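## Setting up your stable's online entry account

I've helped enough owners through this that I finally wrote it all down. You'll need your Gilletel login and your horse's registration papers — have both on the table before you start, or you'll time out like I did.

1. Sign in and pick **Stable Profile** from the left menu.
2. Type the registered name exactly as it's printed. My colt is "Dundero Han" on paper, and the system wouldn't take plain "Dundero" no matter how nicely I asked.
3. Add your trainer. Shufen Gu trains mine, and her license showed up as soon as I typed the last name.
4. Put at least $800 in your entry balance. Stakes nominations come out of it the minute you hit **Confirm**.

**Note:** You can list up to 5 co-owners. Each one gets an email and has 2 days to accept, so warn them first! 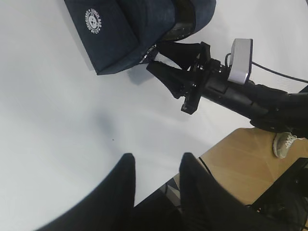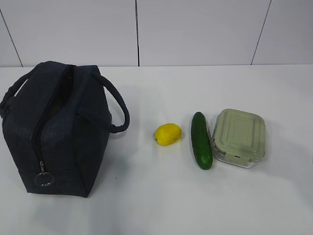
*Navy bag on the white tabletop, both views.*

### Entering your first race

5. Open **Race Book** and choose your track. I race at Pillden, so I set it as my default.
6. Tap the race number, then **Check Conditions**. If your horse doesn't qualify you'll get a red bar with the reason (age, earnings, or sex, usually).
7. Name your rider, or choose **Rider to follow** if you're still waiting on a call back.
8. Press **Confirm** and write down the entry number. My last one ended in 841, and I had to read it over the phone twice.

**Caution:** Scratching after the draw isn't a button — you have to call the racing office. Keep their number in your phone.

The September stakes use a separate form under **Nominations**, and step 4 applies there too.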